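Boletim Zanitgate, edição de março

Política treinada em quadrados de fita aprende a generalizar a mesa inteira

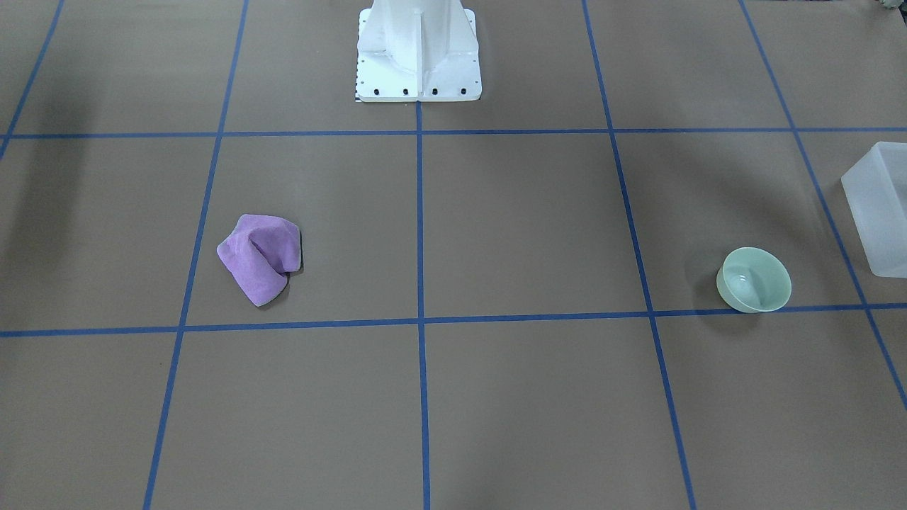 O que mudou desde a última edição

Quem acompanha o boletim lembra que o projeto Kairys tinha parado num ponto irritante: a política de manipulação funcionava muito bem nas posições em que tínhamos gravado demonstrações e desandava assim que um objeto saía alguns centímetros dali. Pois temos um resultado para contar, e estamos bem contentes com ele!

A ideia é simples a ponto de dar um pouco de vergonha. Dividimos o tampo marrom em quadrados grandes com fita azul e passamos a sortear, antes de cada demonstração, em que quadrado cada objeto começa. Um pano roxo amassado, uma tigelinha verde-clara, a caixa plástica translúcida na beirada direita: tudo o que entra na mesa tem um endereço na grade. O sorteio é feito pelo Plillby, nosso programinha de agendamento de coleta, que também guarda quais combinações já foram gravadas e empurra para o começo da fila as que estão fazendo falta.

Antes disso, quem operava o robô escolhia a posição "ao acaso". Quando fomos olhar os registros antigos, o acaso de todo mundo era bem parecido: perto da base, um pouco à direita, com a tigela quase sempre de boca para cima. O modelo aprendeu esse costume direitinho.

Como foi o experimento

Gravamos 350 demonstrações com posições sorteadas e treinamos do zero a mesma arquitetura que já usávamos, sem mexer em taxa de aprendizado, tamanho da rede ou resolução das imagens. Para comparar, pegamos do arquivo antigo um conjunto de mesmo tamanho, com posições livres. São duas tarefas, uma de esticar o pano e outra de levar a tigela para dentro da caixa, cada uma com instrução em texto.

Depois veio a parte demorada: 482 execuções de avaliação, repartidas igualmente entre as duas políticas, com posições que nenhuma delas tinha visto no treino. Alguns inícios ficavam bem no meio de um quadrado, outros em cima da fita. Essa segunda categoria era a que mais nos preocupava, pelo medo de que a rede usasse as linhas azuis como muleta para se localizar.

O que encontramos

A política treinada com sorteio foi melhor em todos os quadrados, e a diferença cresce conforme a gente se afasta da base do robô. Com a tigela, o ganho aparece sobretudo na aproximação: a garra já chega na borda com a orientação certa, em vez de descer e ficar se corrigindo no ar. Com o pano a história é mais bagunçada (pano é pano), mas as tentativas que terminavam com a garra fechando no vazio ficaram muito mais raras.

E as fitas? Tiramos todas e repetimos uma parte da avaliação. O desempenho caiu um pouco no pano e ficou praticamente igual na tigela. Ainda não sabemos se essa queda vem da fita em si ou da mudança geral na aparência do tampo, e é uma pergunta que queremos responder direito antes de escrever o artigo.

Um detalhe que adoramos: a política nova também aprendeu a tentar de novo. Nas demonstrações sorteadas há mais pegadas difíceis, com operadores errando e corrigindo o movimento, e parece que isso passou para o modelo. Vimos execuções em que ele perdia a dobra do pano, recuava, procurava outra ponta e seguia em frente. No conjunto antigo quase não havia esse tipo de correção, e nós mesmos jogávamos fora boa parte das gravações "feias". Paramos de fazer isso.

Onde ainda não funciona

Os quadrados mais próximos da caixa continuam complicados. O plástico translúcido confunde a estimativa de profundidade, e a garra às vezes esbarra na parede ao entrar. Sombras fortes na lateral esquerda do tampo também atrapalham, em especial quando o pano está perto delas. Estamos testando variação de iluminação durante o treino, por enquanto sem um resultado que valha gráfico.

Próximos passos

A coleta seguinte vai incluir 8 objetos novos, com duas peças transparentes escolhidas justamente para dar trabalho. O grupo Peline vai repetir o protocolo numa mesa de outra cor e com outro espaçamento de fita, o que deve ajudar na questão das linhas. O roteiro de sorteio do Plillby e a planilha de avaliação já estão na pasta compartilhada do Kairys; quem quiser adaptar à própria bancada pode copiar à vontade e mandar os resultados para a lista do projeto, inclusive os ruins.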